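Why Do We Have Maps With Squares On Them?

Open almost any map in a book and you will find it has been covered in lines. Some go up and down and some go side to side, and where they cross they make squares. Nobody has painted these lines on the real world. If you walk across a field looking for one, you will get wet socks and no line.

So what are they for?

Imagine you have lost your left shoe in the park and you want a friend to fetch it. You could say, "It's near the tree." This is fine if the park has one tree. Most parks have gone a bit overboard with trees. You could say, "It's near the big tree, past the bench, left a bit," and your friend will come back an hour later with a stick they liked the look of.

Now imagine the park had a map with squares. Each column of squares has a letter along the bottom, and each row has a number up the side. You say, "My shoe is in C4." Your friend goes along to C, then up to 4, and there is your shoe, with a slug in it.

That set of crossing lines is called a grid, and the letter and number together are called a grid reference.

Along the corridor, then up the stairs

There is one rule, and grown-ups have been chanting it at children for years: go along the corridor before you go up the stairs. It means you always read the bottom of the map first and the side second.

With letters and numbers it doesn't matter much if you muddle them up. 4C and C4 are plainly the same square. But lots of maps use numbers on both sides. On those, (3, 6) means three along and six up, while (6, 3) means six along and three up. These are two different places. One might be an ice cream shop and the other might be a pond.
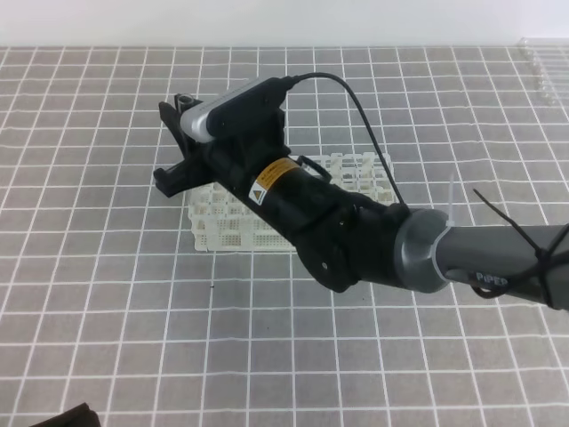 Who thought of it?

Lots of people, in lots of places. Mapmakers in China were ruling squares on their maps many hundreds of years ago. Each square stood for a certain distance, so you could work out how far it was to the next town and decide not to go.

In ancient Greece and Egypt, scholars liked the idea of lines that went round the whole Earth. We still use those today. The lines that tell you how far north or south you are show latitude. The ones that tell you how far east or west you are show longitude. If you can't remember which is which, you are in good company with most adults, who will change the subject if you ask.

Then there are towns that were built as grids in the first place, with straight streets crossing each other like the lines on squared paper. They are very easy to find your way around and rather hard to get interestingly lost in.

Squares inside squares

A big square on a map might cover a whole village. Saying "I live in B3" is not much help to the person delivering your pizza. The answer is to chop each big square into smaller ones, and then chop those up too, until you have a square small enough to hold just your house. The more numbers there are in a grid reference, the smaller the square it points to. A 4-figure reference will get your pizza to the right part of the village. A 6-figure one should get it to somewhere near your gate.

Abla Shboul, who teaches map reading to beginners, has her class hide a biscuit in the school field and write down its square. Another group has to find it. She says the maps have never been wrong yet, but the biscuit has sometimes been eaten before anyone got there.

Try it yourself

You will need squared paper, a pencil and a room that you are allowed to crawl about in.

Draw a box on your paper in the shape of the room. Write letters along the bottom and numbers up the left side, starting from the same corner. Draw in the big things, such as the bed, the door and the heap of clothes you said you had put away.

Hide something small. Work out which square it is in and write the reference on a scrap of paper. Give the map and the scrap to somebody else and sit on your hands while they look. You are not allowed to say "warmer" or "colder".

If they can't find it, check whether you went up the stairs before you went along the corridor.

Words to know

Grid: a pattern of lines that cross to make squares.
Grid reference: the letters or numbers that tell you which square you want.
Latitude: how far north or south a place is.
Longitude: how far east or west a place is.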